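Skarkum Travelers' Forum
Lodges and Camps > Otach Reserve
Topic: Self-catering at Godau Camp, September stay

Posted by: riverbend_guest
Member
2/5/20

Good afternoon. My family has a provisional booking at Godau Camp in the Otach Reserve for September. We are a party of 4 and have requested one of the self-catering chalets on the river side. The confirmation letter states that the kitchen is "equipped for light meals" and that guests should bring their own provisions. I would be grateful for guidance on two points. First, is the kitchen adequate for cooking dinner each evening? Second, is the shop at Bhat Gate a dependable source of bread and vegetables, or should we buy everything before entering the reserve?

Posted by: Moderator_East
Forum Moderator

Welcome to the forum. Members are asked to state the year of their most recent visit when replying, as arrangements at Godau were revised when the new operator took over. Questions of price should be directed to the reservations office. 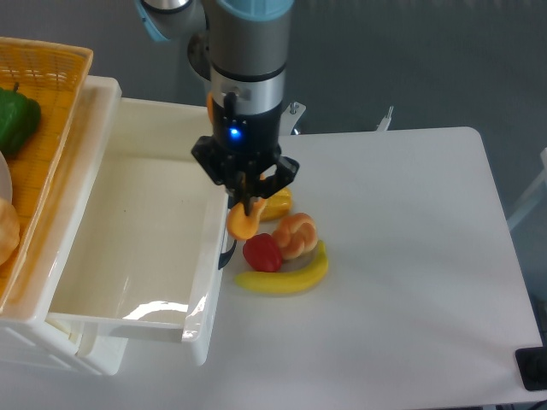 Corn and other toy foods on a white table.

Posted by: thornveld
Senior Member

Last visit: 2019. The chalets have a two-plate stove, a small refrigerator and an outdoor grill. There is no oven. We prepared dinner on the grill every evening for 3 nights and found it entirely satisfactory. Charcoal is sold at reception until sunset. With respect to Bhat Gate, I would not depend on it. On arrival we found onions, canned goods and long-life milk, and no bread of any kind.

Posted by: Marula_Lane
Member

Last visit: 2019.

I must disagree with the previous poster regarding the shop. We passed through Bhat Gate on two occasions and were able to purchase fresh bread, tomatoes and eggs each time. The delivery arrives in the morning, and those who reach the gate late in the day will naturally find less. The original poster should plan to arrive before noon.

I would also question whether the kitchen is suitable for a family. The refrigerator is very small and the freezer compartment does not hold more than a tray of ice.

Posted by: thornveld
Senior Member

I reached the gate at ten in the morning. It is possible that the delivery had been delayed. My advice remains that a family with children should not base its meals on a shop whose stock cannot be confirmed in advance.

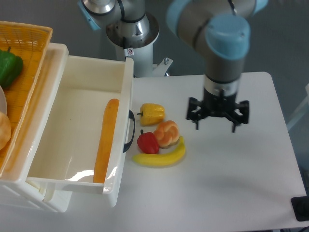 Moderator_East
Forum Moderator, Lodges and Camps

Both experiences are noted. The camp's current guest notice contains the following provisions, which apply to all self-catering units:

Food must be kept indoors at all times. Monkeys and baboons are present in the camp during daylight hours.
Kitchen doors and windows are to be closed whenever the chalet is unattended.
Fires are permitted in the grill area only and must be extinguished before guests retire.
Guests may reserve dinner at the main lodge, subject to space, by notifying reception before 2 in the afternoon.

Posted by: riverbend_guest
Member

I thank all members for their replies. We shall buy our main provisions in town and treat the shop as a supplement. May I ask whether the river can be seen from the chalets themselves, or only from the deck at the main lodge?

Posted by: Marula_Lane
Member

Only the units at the northern end have a clear view. The remainder look onto reeds. Elephants came down to the water opposite our unit on both evenings. A request for a northern unit should be made in writing. The deposit is 2,000 and was not refundable when we booked.

Posted by: thornveld
Senior Member

On this matter we are in agreement, although I consider the deck superior for viewing after dark. The floodlight there is left on until ten.

Posted by: riverbend_guest
Member

I have written to reservations to request a northern unit and will report their response in this topic.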